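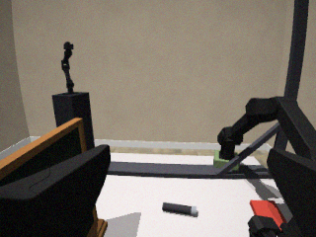
Left wrist view, simulation. The other arm is at the green cube across the table.

Celleo Tabletop Chores, data card
Last edited 31st July

What you get

Simulated runs of a two-armed robot at a white table, doing the kind of tidying a kid gets asked to do before supper. There are 2,000 runs across 18 chores. The objects are plain shapes: blocks, a cube, a dark cylinder, a chalkboard in a wooden frame. No dishes, no laundry, no cutlery drawer. If you came here after reading that home robots are nearly ready, please lower your hopes before you download.

How it was made

Operators at the Pradville office drove both arms by hand. A run was kept if the chore got finished, however slowly. Failed runs sit in their own folder and we'd ask you to look there first, as it's the more useful half for anyone planning to sell a robot to a household.
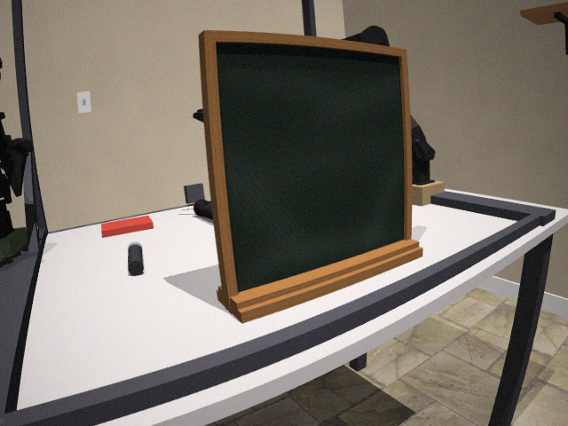 Table seen from outside the rails, chalkboard up, red block and black cylinder to the left of it.

Known problems

- The chalkboard blocks a good part of the table from some angles. Policies trained on the outside view alone do badly with it.
- Wrist views are often mostly gripper. We left them that way.
- Colours and lighting are cleaner than any kitchen we've worked in.
- Contact is forgiving. Grasps that hold in the simulator slip on the real arms.

Results so far

Our baseline, Dahlgren, was given 50 tries at each chore. It managed to finish 4 of the chores more often than not, all of them moving a single block. Anything needing both arms at once was poor. We don't consider this a household skill, and we'd be wary of a press release that did.

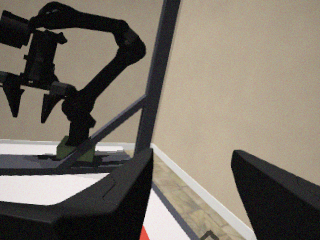
Jinance, who tested an early copy in March, wrote back that we were being too gloomy: a machine that shifts one block reliably could already earn its keep on a packing line, and the home can wait. Maybe so. A packing line also has someone standing by to clear the jams, and that wage belongs in the sums.

Use

Free for research and teaching. Please don't quote the single-block scores without the two-arm scores beside them. Send corrections through the issue tracker.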